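Magazine > Film > Features

Short Film Finds a Wider Screen

When the Kundum Short Film Festival opened its doors in January, the program listed 14 films in competition, and the one that drew the longest line was also one of the least expensive. "The Night Ferry," directed by Edem Aidoo, runs for 11 minutes, has two speaking parts and takes place almost entirely in the waiting room of a river terminal. It left the festival with the jury prize and an invitation to screen at the Saavedra Film Center.

The festival has changed a good deal in recent years. It began as a weekend of student work shown in a lecture hall, and for several editions the audience was made up mainly of the filmmakers and their families. This winter, total attendance reached 3,513 over the full run, and entries came to 496. The selection panel met through the fall to bring that number down to a program that could be seen in two evenings. 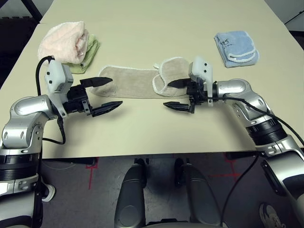 Folded cloths in pink, green and light blue on the table.

Mr. Aidoo came to directing by way of sound. He recorded dialogue for local television before joining Voren Pictures, a small production company that works mostly in documentary. His first two shorts were made on borrowed time between other assignments, and neither was widely shown. "The Night Ferry" was written after a delayed crossing left him in a terminal until morning with a ticket agent and one other passenger.

"I listened to them talk for hours," he says. "They were very polite to each other, and I began to think that one of them was lying. I wrote the first version on the boat."

The finished film keeps that politeness. A woman waiting for a boat asks the agent for the time, then asks again, and the conversation widens from there to a brother, a house and a sum of money. Very little is explained. The camera stays at the height of the counter, and the terminal clock, which can be heard throughout, is never shown.
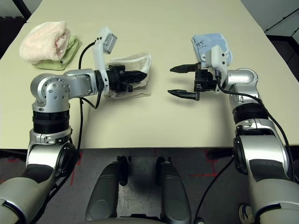
Critics at the festival were divided on the ending, in which the agent closes the window while the woman is still speaking. Some found it abrupt. The jury took the opposite view, and its written statement praised "a final minute that trusts the audience to have been listening." Mr. Aidoo cut a longer version, with a short scene on the dock, and screened it for colleagues before deciding to remove it.

The production was supported by the Nandum Fund for Short Film, which offers grants covering up to half the cost of a project. The fund requires that each film be completed within a year and that at least one public screening be free of charge. Its administrators have said that they do not ask for changes to a script once a grant has been approved – a policy that Mr. Aidoo describes as unusual and very welcome. 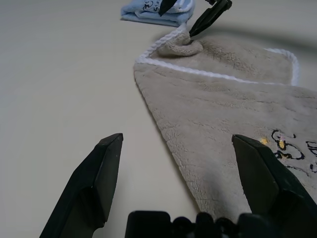
Distribution remains the harder question. A short film may travel well from one festival to the next, but few theaters will book it on its own, and television slots for work of this length are scarce. The Saavedra Film Center has tried to address this by pairing shorts with older features. "The Night Ferry" will be shown ahead of a restored drama from its own archive, with a discussion to follow.

The Kundum organizers are considering a similar step. Under a plan now being discussed, the prizewinning films would tour as a single program to towns that no longer have a full-time theater, with projection equipment supplied by the festival.

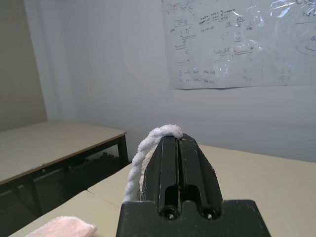 Mr. Aidoo intends to be present for as many of those screenings as his schedule permits. He is also at work on a longer script, set over one day at a bus depot, and expects to use the same sound crew. Casting has not begun.

Related articles
Voren Pictures Announces Documentary Slate
Inside the Saavedra Archive: Restoring a Lost Drama
Nandum Fund Opens Applications for Short Film Grants
Writing for Two Voices: Notes on Dialogue

Contact the editors | Copyright 2022. All rights reserved. | Back to top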